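Flood relief notes: what Marikar still needs

The water had left most of lower Marikar by the middle of January, and so, shortly afterwards, had the television vans. We mention this only because the phone has gone quiet, and people seem to believe the one led to the other. The streets are passable. The houses are a different matter.

At the last count 27 households were still out of their homes, most of them on the river side of the old tannery road. 16 are with relatives, which everyone agreed was the best arrangement for the first week. The rest are up the hill in Grunddale, in the school annexe, where the heating has two settings and neither of them is the one you want.

The district office has opened a repair grant. The form is 13 pages long and asks, on page four, for proof of purchase for any item lost. Several people have pointed out that the receipts were in the same drawer as the items. The office has taken this on board and now accepts a signed statement, provided it comes with the form you would have used if you had the receipts. Bring both. We have spare copies of each at the Dillora depot, and someone who has filled in enough of them to know where the traps are.
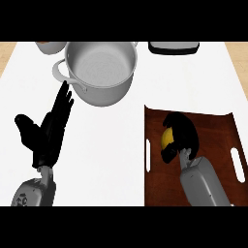 Then there is the question of donations. You have been very generous, and we are grateful, and please stop sending coats. We have 400 of them. Marikar could be flooded every winter until the end of the decade and nobody would go short of a sleeve. What we are missing is duller: dehumidifiers on loan, rubble sacks, bleach, work gloves in small sizes, and anyone with a van who doesn't mind what happens to the inside of it.

The bridge at Grestora remains shut to anything heavier than a car. An engineer has been to look at it, and a second engineer is coming to look at what the first one wrote. Until then lorries go round by the quarry, which adds the best part of an hour – longer if you meet one coming the other way. If you are delivering, ring ahead and we will try to send a car down to meet you.

The depot is open from eight in the morning until four, later if the lights are on. Drivers should use the back gate, as the front one is still full of coats.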